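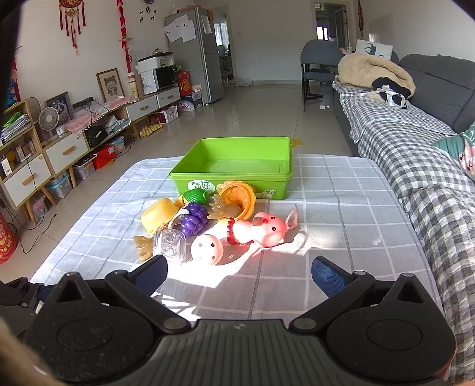
Lime-green plastic storage box on a grid-patterned tablecloth.

Sunlight is hard on coloured plastics. Ultraviolet breaks the polymer chain near the surface, and the colour chalks before the part cracks. Cumitz moulds its bins in polypropylene with a stabiliser added at the hopper - 3 grams per kilogram of resin. Panels exposed for 700 hours last December kept their gloss. Unstabilised panels from the same batch failed at the hinge.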